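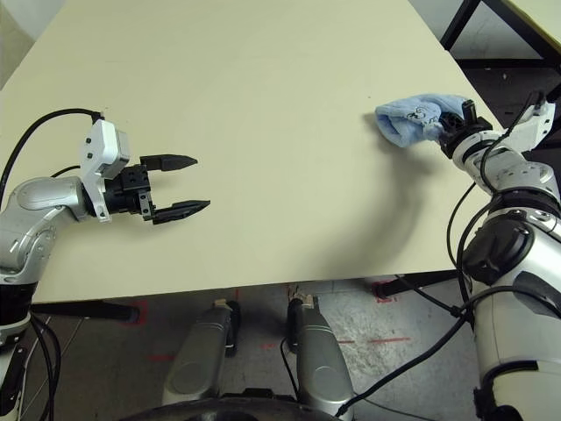 Right gripper with the blue cloth, left one open. Cream table, red tape on the floor underneath.

Aug 3, 2018

Open day. Writing this up the same evening, while my feet still hurt and I can remember which things went wrong in which order.

Doors at 10, first visitors in the bay a few minutes before that, because the sign outside said OPEN and people are literal. We ran three stations as planned: Bunting (two arms, cloth), the Garnell conveyor at the far end, and the poster wall, which had the biscuits and therefore the largest audience. Next year the biscuits go beside the robot.

Bunting. The plan was the short routine: right arm picks up the cloth, lifts, shows it to the left, left takes the free corner, both pull, lay flat, fold once. We froze the software after the March visit and I am glad we did, even though I argued against it at the time and there are emails to prove it. Booked 14 runs over the day and did all 14. Nine went through to a fold that a generous person would call a fold. Three ended with the left gripper closing on air and the right carrying on as though it hadn't noticed, and in fairness it hadn't. One dropped the cloth off the far side. One I stopped myself when a small boy leaned over the barrier with an ice lolly.

The air-grabs all came after lunch. My money is on the light. The blinds on the car park side were up for the visitors' benefit, and the corner finder has never liked a low sun on a pale table. To check: rerun tomorrow's batch with the blinds up and then down, same cloth, same start pose. If it isn't the light then it's the hand-eye calibration drifting as the arm warms up, and I would much rather it was the light.

The cloth. We have a perfectly good set of plain grey squares bought for the purpose. The light blue one with the cartoon on it went down far better with the under-tens, and it behaves better too: softer, drapes properly, doesn't spring back out of a crumple. I've put it in the drawer with the grey ones and labelled it. Please don't dust anything with it.

Things people asked, in order of frequency:
Can it do shirts. (No.)
How long does that take. (Longer than you. On the morning runs, 200 seconds from pick to fold, and you could feel the room doing the sum.)
What happens if you stand in front of it. (Please don't.)
Does it have a name. (Yes, and they were disappointed it wasn't a better one.)
One woman who used to work in a hotel laundry watched two full runs without a word, then told me we were holding it wrong. She wanted the second hand to slide along the hem to find the corner, instead of going straight for where the corner ought to be. She is right, and it's in two papers I have on my desk and haven't finished. Moved to the top of the pile.

Garnell. Ran all day without a fault, and hardly drew a crowd. The log has it at 3626 parts sorted by close. Reliable machinery is very dull to watch and I think we should accept that. One retired gentleman stayed with it for most of an hour and thanked us warmly.

The Ruvamura people came at two, as arranged, and stood at the back with their arms folded. They were polite about the air-grab they saw. They asked for the gripper force log and I said I'd send it – so somebody remind me, as I've written it on my hand and then washed my hands. They also wanted to know if we'd tried Culidico for the planning side. We have, in the spring, for a week. I said it was under review, meaning that the licence ran out.

Safety notes. One emergency stop (the lolly), clean restart, no complaints. The barrier needs to be further out or taller on the window side. Cables on the right arm want re-dressing before anyone runs the wide reach; I don't like the loop at the wrist. The floor tape is scuffed in places, so whoever does the next order, get another roll of red.

To do:
Blinds test, up and down.
Force log to Ruvamura.
Hem-sliding: read the papers, then try it by hand in teach mode.
Re-dress right arm cables.
Red tape.
Return the borrowed urn to the canteen, with its lid, if the lid turns up.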